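Jornalismo Ambiental e Dados Geográficos
Aula 7 - Verificação de fontes em reportagens sobre risco costeiro
Docente: Darnell Montoya

1. Fonte primária e fonte derivada
Entende-se por fonte primária o registro produzido por quem mediu: boletim de maré, série de estação, laudo de campo. O comunicado de imprensa é fonte derivada e exige confronto com o registro.

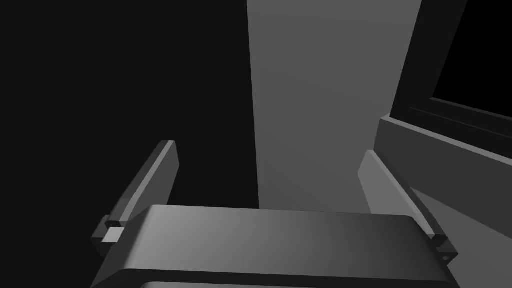 Fig. 1 - Garra aberta, simulação.

2. Escala e recorte
Todo mapa publicado deve indicar escala, data da base e projeção. No caso Cultow, a redação divulgou 3,915 hectares inundáveis; a vírgula decimal foi lida como separador de milhar.
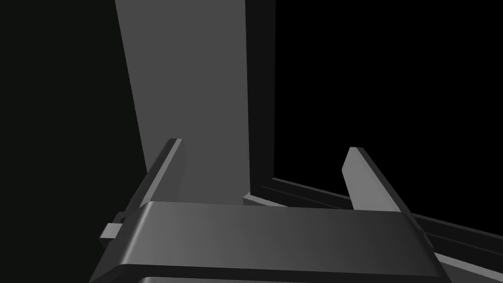
Fig. 2 - Corpo da garra em tons de cinza, simulação.

3. Entrevista técnica
Enviar as perguntas por escrito e gravar a conversa - com consentimento. Registrar cargo, instituição e eventual conflito de interesse. 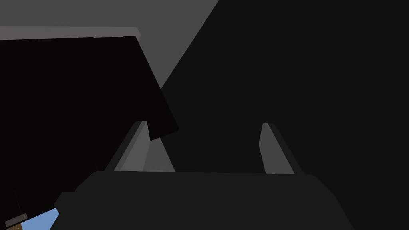
As citações traduzidas levam nota com o idioma original. Ver Brannigan, cap. 2.

4. Exercício
Redigir nota de mais de 20 linhas sobre a estação de Nurkden, com duas fontes primárias. Entrega: terça-feira, 1 de agosto. 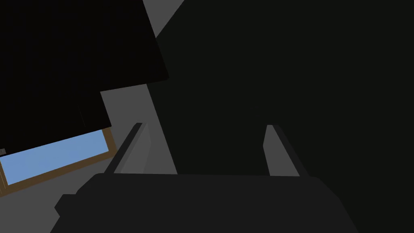 Fig. 3 - Os dois dedos da garra, afastados, simulação.

Leitura complementar: Rusnák, textos de janeiro.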